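Gramwood Residents' Handbook
Section 7: Care of Shared Workshop Benches and Storage

Residents are asked to read this section before booking the ground-floor workshop. It replaces the notes issued in February.

Before work begins

Wipe the bench top with a dry cloth, then with a cloth that has been wrung out well. Standing water raises the grain of untreated timber and leaves dark rings where tins have been set down. Tea, glue and linseed oil should be lifted at once with kitchen paper.

Chisels and plane irons are kept in the wall rack with the edges facing inwards. A blade that will not cut paper cleanly should be placed in the tray marked for sharpening and entered in the book.

Removing marks from timber

Light scratches may be rubbed along the grain with fine abrasive paper. For a dent, lay a damp cotton cloth over the place and apply a warm iron for a few seconds at a time, checking between each application. Allow the wood to dry overnight before oiling.

Wax drips should be hardened with ice in a plastic bag and eased off with an old bank card. Do not use a metal scraper.

Offcuts and small parts

Offcuts longer than 17 cm may be kept for general use. Shorter pieces go in the sack by the door. Screws are to be sorted by length and returned to the labelled jars, and rusted ones discarded.
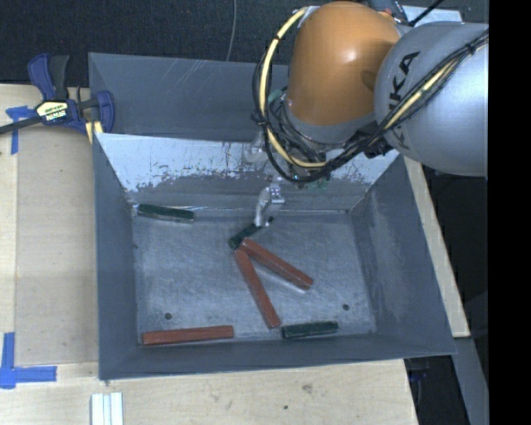
Metal containers should be emptied and brushed out once a month. Scuffs on bare sheet metal do no harm, although any rust should be rubbed back with wire wool and given a thin coat of light oil. Line a container with card if finished or painted pieces are to be stored in it.

Oily rags must be spread flat outdoors until dry. They must never be left in a heap or put in a closed bin while damp.

Questions about this section should be addressed to Sharada Poduval, extension 611. Bench bookings are handled by Venkatesh Hegde.

Last revised Nov 6, 2020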